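The Right Hand

The right hand of the pair had started to close late. Imre Vass noticed it in February, at the end of a long morning, when a red block slid out and rolled under the chair.

He wrote in the notebook: "Right, slow, 2 times." Then he crossed out the 2, for it happened again while he was writing.

At Nilledel the rule was simple. A hand that closed late went back to Pálfi on the second floor, and Pálfi kept it for as long as he liked. The left one had been with him for 28 days in the autumn. Imre did not want to wait so long. He had the small screwdriver, the manual from Widero and the whole afternoon.

He opened the housing and looked at the belt. It was good. He cleaned the guide with a dry cloth, as the manual asked, and he tightened the screw at the root of the bent finger by a quarter turn. After this he put both hands on, pushed his wrists in deep and went back to the table. 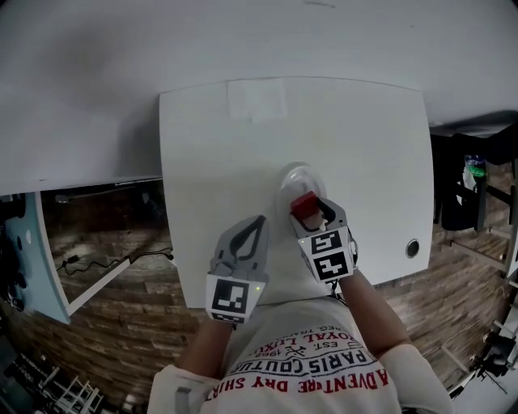

"You should count from zero again," said Pálfi from the door. He had come down for coffee and stayed to watch.

"I know how to count."

"The manual says 200 closings after any adjustment."

"The manual says this for the motor."

Pálfi drank his coffee. He had repaired these hands when they still had the old Bollell springs, and he did not like it when other people opened them. But he also did not go away.

Imre closed the fingers and opened them. The sound was a little different, lower, like a drawer in a kitchen of somebody's grandmother. He closed them again. By four o'clock he had passed more than 570 and his shoulders hurt, and Pálfi was sitting on the floor with the manual on his knees, reading the page about the guide.

"It says dry cloth," he said at last.

"I used a dry cloth."

"Good," said Pálfi, and turned the page.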